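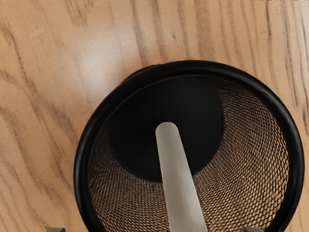
Looking down into the pot, a fingertip either side. Zevska render.

Gripper keeps knocking the pen pot instead of lifting the marker out - sim and real both
Posted by Mwangi Rashidi, 03/09/2026
Tags: arm, gripper, simulation, home build, pen pot

Hi all. Quick one hopefully, I've got the bench at Callis (shared workshop, evenings) until the end of the month and then somebody's kiln goes there.

Job is dead simple on paper. Mesh pen pot on a table, one marker in it, arm has to lift the marker out and lay it down next to the pot. That's the lot. It's the first step of a desk tidying thing for my brother who can't reach across very well, so I'd like it to not throw pens at him.

Gripper linkages I put together on the kitchen table from an Onyshchenko kit. Controller is my own, runs at 50 Hz on an old laptop. Everything gets tried in Zevska first, same table size, same pot, then copied over to the bench. I did it that way after the first pot got squashed.

Ran it 100 times in sim last night, marker put back at a random lean each go. 39 good. The rest are nearly all one of two things:

- fingers come down, one lands on the rim, pot tips
- fingers close on the marker but also pinch the mesh, and the pot comes up with it

On the bench it's the same sort of failures, maybe a bit worse, haven't kept proper notes there.

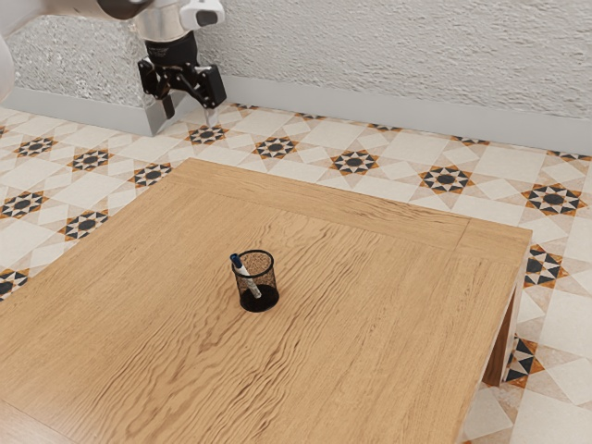 Sequence of moves is home, hover, drop, close, lift, and they're all hard coded apart from x and y, which come from a blob finder. Nothing clever. The blob finder looks for dark blue and gives me the centre of the blob. Home is well back behind the table with the fingers already spread, so the overhead camera gets a clear look at the pot before anything moves. You can see the cap pokes out over the rim at the upper left and the barrel slopes away down to the right, and my code does not know that. It takes the cap position and goes straight down on it, tool vertical. So I'm grabbing a leaning thing with an upright hand. I know that's daft, I just don't know the sane way to do it with the sensors I've got (two cheap cameras, no force sensing, motor current if I squint).

Things tried already:

Narrower opening before the drop. Helped with the rim, then missed the marker entirely on steep leans.

Slower drop. No change, tips the pot slower.

Heavier pot. Put a big washer in the bottom of the real one. Less tipping, more scraping. Feels like cheating, and my brother's pot won't have a washer in it.

Turning the wrist so the fingers close along the rim and not across it. Mixed. Better on some leans, miles worse on others. Which should be telling me something.
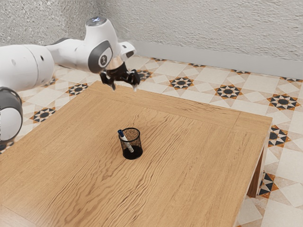 Gripper open and empty, marker leaning in the pot with the cap end up.

What I want to know:

Should I tilt the tool to match the marker, or turn the wrist and stay vertical? And how do I get the lean without buying a depth camera? The blob finder gives me one point and I need a line. The barrel is inside the mesh and only shows through it, so colour thresholding on that is horrible, I get confetti.

Also is it worth training something. A mate keeps saying just train something. I've got 1980 frames saved from the sim runs, unlabelled, no idea if that's a lot.

Cheers, sorry for the wall.

Fiona Lamont

Stay vertical, turn the wrist. Tilt later if you must.

Did nearly this with knitting needles in a jam jar so here's what I ended up with, in order, typing fast as I'm on a break.

Your mixed result with the wrist is the clue, yes. The marker leans in some direction, seen from above call that the lean line. You want the fingers to close ACROSS the lean line, one either side of the barrel. If they close along it then one finger is on the outside of the pot side and the other's coming down inside, and that's your rim hit. And your mesh pinch, same cause. You fixed the wrist angle to one value I'm guessing? It has to change every go.

Getting the line. You don't need to see the barrel. You know where the pot is, it's a circle, find the black rim and fit an ellipse. Centre of that is one point. Cap blob is the other. Line from rim centre to cap is near enough your lean line for a single pen in a round pot, the bottom end slides to the far side on its own. Not perfect. If the pen's lying across off centre it's wrong by a bit, but the fingers are wider than the error.

Then don't go down on the blob centre. Go down on a point further OUT along that line, beyond the rim if the cap sticks out that far. The cap's the only bit above the rim so hold that and nothing else. You only need enough depth to get hold of it. If your fingertips go below rim height you've gone too deep, full stop. Put a hard floor on z in the code so it can't, rim height plus a few mil.

Lift: pull along the barrel to begin with, not straight up. Straight up drags the pen against the rim and takes the pot with it. You can do a diagonal lift with the tool still vertical, the pen will pivot in the pads a little, let it. Soft pads help. What are your tips made of? If they're printed plastic, glue some rubber on.

Hover first, take another picture at hover, redo the line, then drop. Costs you a second.

Re training - no. Not for one pen in one pot. Do the geometry, get it up past the 39, then see what's left. If you later put five pens in there, different conversation.

Vasylyna Hordiienko

Why not just use a shorter pot

ok more useful answer, friction. Check the friction on the pot in Zevska. Default for imported meshes is really low last I looked, so pot slides about like it's on ice and you're tuning against nonsense. Same for the mass. If you never typed a mass in, it works it out as if the pot is solid and not mesh, which goes the other way. So you have a heavy slippery pot. Weigh the real one on kitchen scales and type it in.

Also check the collision shape!! If it's set to convex hull your pot has a lid. Invisible one. Marker would be sat inside a solid lump and physics does all sorts.

Agree no training. 1980 frames of the same table is the same frame 1980 times.

Mwangi Rashidi

Thanks both. Collision shape was fine, it's cut into slices, so no lid. Mass was wrong exactly like you said Vasylyna, way too heavy. Friction also. Fixed both and the tipping got WORSE, which I suppose is progress as it's now as bad as the real bench.

Fiona the rim centre thing works lovely on the overhead view. Wrist now turns each time. Printed tips, yes, will do rubber, there's an old Teva sandal in the scrap bin at Callis with loads of sole left on it.

New problem. The second look from hover sometimes comes back with a pen where there isn't one. I added a bit that hunts for a pale stripe to double check the line, and it keeps latching on to the table.

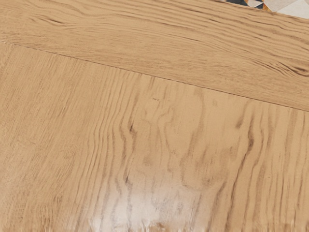
No pot, no pen, nearly all tabletop, and the stripe finder still gave me a hit near the bottom where the glare is.

It goes for the shine, I'm fairly sure, with the grain running through it making edges for it to hang on to. Now and then it likes the join between the two boards as well. Drops there are harmless in sim, on the bench I'm less keen.

Do I turn the light down in the sim or is that more cheating?

Edeltraud Schnyder

Do not turn the light down. Your brother has a window presumably.

Mask it. You have the rim already from Fiona's step, so throw away every pixel that isn't in or close to the ellipse and only then look for the stripe. The join in the boards goes away by itself, as does all the floor pattern if the camera catches any. No rim found = no drop, arm goes home and says so. That last part matters more than the rest, put it in before you do anything else on the real arm.

If shine still gets in past the mask, use the blue cap as the gate. A stripe counts only when it touches blue at one end. Glare has no cap. Will break when you get a marker with a white cap but you'll be rewriting it by then anyway.

For the bench, a bit of polarising film over the lens takes down glare on varnish. Old sunglasses do. Turn until it dims, tape it there. Sim won't model that so leave the sim glare in as the harder case.

And move the light about between runs. Random position each go, same as you do with the lean. I had a thing working for weeks with the lamp in one place, moved the lamp, finished.

Small point on the diagonal lift, watch your speed at the top. When the bottom end of the pen clears the rim it springs a bit if it was loaded, and loose pads will let it swing round. Slow for the last bit, then go.

Mwangi Rashidi

Masking done, cap gate done, no-rim-no-drop done and tested by taking the pot away, it sulks and goes home. Good.

Another batch in sim, almost all of them fine now. The ones that still fail are when the lean is nearly nothing, the cap ends up close to the rim centre and the line swings about wildly from frame to frame. Going to just pick any old wrist angle for those as it shouldnt matter which way you grab an upright pen. Will try tonight.

Rubber's on. Smells of feet.

Fiona Lamont

Keep the last angle you had, don't pick a random one, or the wrist will spin for no reason and wind your cable round. Ask me how I know. And put a limit on total wrist turn while you're in there.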